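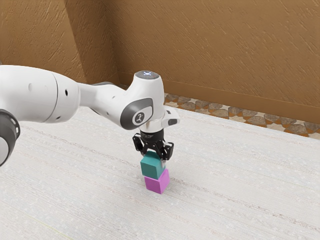
Most lab rulebooks for robot arms devote pages to what happens if the thing hits you and almost nothing to what counts as having done the job. The one I inherited at Denodska ran to 151 pages, 7 of them on footwear. The word "success" appeared in it twice, undefined both times. So take a simulated arm stacking a teal cube on a magenta one. The edges don't quite line up and the gripper still has hold of the top block. Is that a stack? I have sat in a meeting where it was, and another, after lunch, where it wasn't.

My own view is dull. A stack is a stack when the fingers have let go, the arm has backed off and the top cube is still there after a wait that was written down beforehand. How much overhang you allow is a matter of taste, but put the taste in the document, with a number next to it, before anyone runs a trial. Choosing it afterwards is how Lumoneck once went from 166 successes to 185 without touching the code.

The usual objection is that it's only simulation, so why fuss. I'd say simulation is where the fussing is cheap. Nothing gets dented, and you can replay a run until everybody is bored enough to agree. If a team can't settle what "placed" means for two coloured blocks on a bare floor, I don't look forward to their definition for glassware.

The Tronier draft comes back for comments in November. It has a very good section on cable ties. I have asked for half a page on letting go.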